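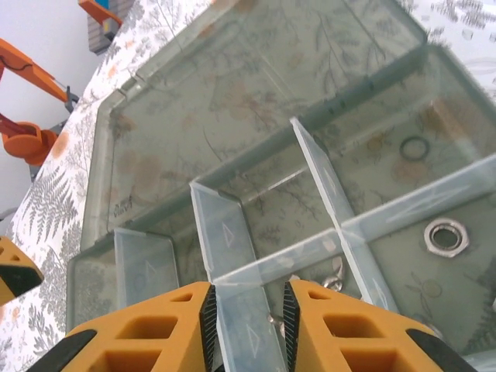
Progress report, Clordale bench cell, 10/27/24
To: Jérémie Pruvost, Lacroix fund

Hello Jérémie, a longer one than usual as there's plenty to tell you!

The cell is in much better shape than it was in February. You'll remember the grip pads were peeling at the tips and I was regluing them every other day (not my favourite job). We've gone over to the ribbed rubber ones from Zudetti, and the set on there now has done 738 grips and still has its edges. I check them each morning, wipe them down with a damp cloth and write the count in the book.

The other big change is the zero position. The fingers used to creep out of line over a long run, so one pad would touch before its partner and shove the part sideways. I now re-zero every 312 grips, and it takes me 10 minutes with the kettle on. Small parts are still the fussy ones, nuts and O-rings above all, and I've turned the closing force down a notch for anything in clear plastic.

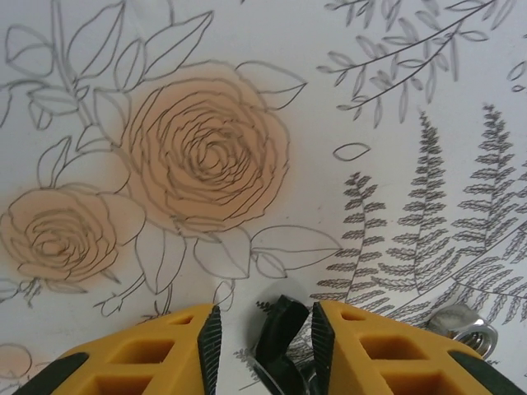

Fingers open either side of a small black part, with a hex nut to the right.

Money next. The pads came in under what I'd put down, so I'd like to move the difference to spare wrist cables, if you're happy with that. The Nanholm people have 4 in stock and will hold them until I hear from you.

Still to do: the left finger has a bit of play at its mounting screw, and I want it off and looked at before the long run. I'll send you the new grip counts once that's finished.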